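Visodmont Flat Shipping Cartons - small sizes, brown

Item 2546 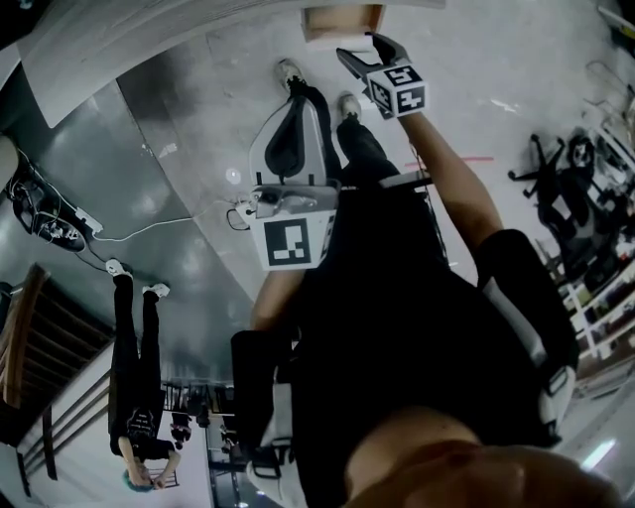 Small tan cardboard box on the floor.

Plain brown cartons for small goods. Candles, jars, paperbacks, spare parts, that kind of thing. Ship flat, fold up in a few seconds, tape top and bottom. No printing on the outside so your label goes anywhere.

We have carried the Visodmont line since Fatos Obradović took over buying, and it is still what we pack our own orders in. Supplier changed the glue on the side seam in February. Holds better in a cold garage now. Old stock is all gone so dont worry about getting a mix.

What you get
Bundle of 30, strapped flat
Single wall, brown both sides
Score lines pre-creased
Tape NOT included (see the Hulholm paper tape, goes well with these)

Sizes
Small, Small Long, Small Tall. Inside measurements are on the size chart, link at the bottom of the page. Please measure your item with its wrap on. Most of our returns are people who measured the bare jar and then had no room for padding.

Pallet orders
264 bundles to a pallet, one size per pallet. Curbside drop only, the driver won't bring it in. Mixed pallets on request but allow 3 extra working days. Email Roxana Sandu in trade sales for a quote, she needs your zip code and whether you have a dock.

Storing them
Keep flat, off a bare concrete floor, out of the sun. Damp board goes soft at the corners first. If a bundle has been sitting somewhere humid, open the strap and let it air overnight before you fold.

Folding
Short flaps in first, then long flaps. One strip of tape down the middle is fine for light stuff. For glass or anything heavy do the H - one strip down the middle, one across each end. Press the tape down hard, paper tape especialy.

Questions we get

Can I reuse them?
Yes, twice or so if you slit the tape clean. Check the corners.

Food safe?
Fine for wrapped food. Not for anything touching the board directly.

Can you print our logo?
Not on this line. Clornutholm cartons can be printed one color, longer lead time, bigger minimum. Stamps work well on these though - use a pigment ink, the dye ones bleed.

Do they fit in a mailbox?
Small Long does in most. The other two no.

Customer notes

"Good stiff box for the price. Strap is tight, use scissors not a knife, I sliced the top two." - Ching-wen Chiu

"Ordered Tall, should have ordered Long. Exchange was easy." - Živko Atanasov

Returns
Unopened bundles only. Exchanges between sizes are free if the strap is still on. Damaged in transit, send us a photo of the outer wrap and the label and we'll ship another bundle.

Orders in by 2 pm leave same day.

Size chart | Tape and dispensers | Padding and void fill | Trade accounts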